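Basasow Folding Table, Square - Marble Print Top

In stock - ships flat, fully assembled

Hi, and welcome to the page for the table I sell more of than anything else in the shop. I've been using one at home since before I carried them, so most of what follows is just me telling you what it's like to live with. If you only want the specs, skip to the bottom, I won't be offended.

I found this one by accident. I was looking for something my mother could put up by herself when the cousins come over, and every table I tried was either a monster to lift or had a latch that pinched your fingers. Then Grażyna Jabłońska, who used to order for the Krawczyk store before it closed, sent me a Basasow to try and told me to keep it for a month. I kept it a lot longer than that (sorry, Grażyna, I did pay for it in the end!).

The top is a marble print with a shine to it. It isn't stone and it isn't pretending very hard, but people do ask me about it, and I like it a lot better than the plain beige I grew up with. The veins are on the warm side, so it looks nice in a kitchen with yellow or cream walls and a bit loud next to cool gray. If your room is all gray, have a look at the Wokby instead. Same price range, plain white top, slightly wobblier in my opinion.

The legs are black metal and they cross underneath. You pull them apart, push down till you feel it settle, and you're done. Folding it up again is the same thing backwards, and I do mine with one hand while holding the dog back with the other. It slides behind a door or next to a fridge. Mine lives behind the pantry door and has scuffed the paint a little, so maybe hang an old towel there.
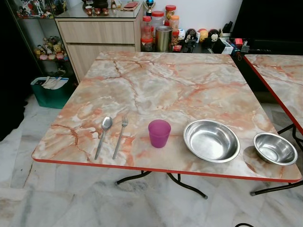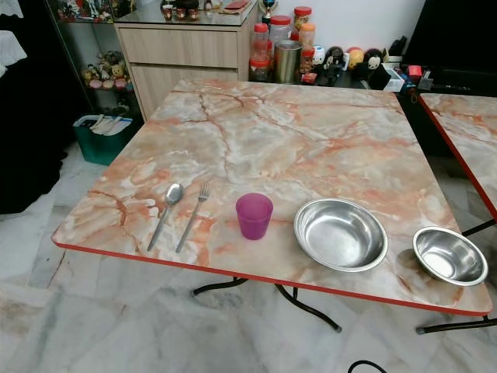 Basasow square table, marble print with the red edge band

Who is it for? Small kitchens, mainly. Two people can have a proper dinner at it with a serving bowl in the middle. Four people can play cards or have coffee and cake, but four full dinner plates plus glasses plus a salad is asking too much and somebody will end up with their bread on their lap. I also know people who use it for puzzles, sewing, homework, and seed trays in spring. Umesh Jaiswal, who has bought three of these from me now, runs his chess evenings on them and says the size is just right for a board, a clock and two mugs.

Some things I'd want to know before buying:

It's a dining-height table, so regular chairs work. Bar stools don't, please don't try, I've had that return twice.

Don't sit on it. Don't stand on it to change a light bulb either. It's a table for eating at and I'm not going to refund you for the light bulb thing.

Hot pans need a trivet. I put a soup pot straight down on my first one and got a cloudy ring that never came out. Mugs and plates have been fine.

For cleaning I use a damp cloth and a drop of dish soap, then dry it with a kitchen towel so it doesn't streak. Skip the scouring powder. Turmeric will stain if you leave it overnight - ask me how I know - but a paste of baking soda got most of it off.

The edge band is the part to be gentle with. It's thin, and if you drag the table through a narrow doorway on its side you can lift a corner. Should that happen, a little contact glue and some painter's tape overnight will put it right. I keep spare band in the shop and I'll mail you a strip for 2 dollars if yours gets lost or chewed (puppies love it, apparently).

Outdoors is okay for an afternoon. I wouldn't leave it on a balcony all July. Sun fades the print and rain gets in under the band, and after that the top starts to swell. If you want something for outside, the Mikov garden table is the one I'd go for, although it's heavier and doesn't fold as flat.

A couple of people have asked if the print is the same on every table. Close, but not identical. If you're ordering a pair to push together, put a note in the comment box at checkout and I'll pick out two that look good side by side. It takes me an extra day, usually.

Price: 38 dollars, spare band not included
Shape: square
Top: marble print, glossy
Edge: thin red band
Legs: black metal, folding
Assembly: none
Returns: 30 days, clean and in the original carton please

Shipping is a flat rate inside the state. Farther away, send me your zip code first and I'll get you a real number, because the carton is an awkward shape and the website always guesses too high. Pickup is free and you're welcome to unfold the one by the counter and lean on it a bit.

Page last updated 7 Mar 2019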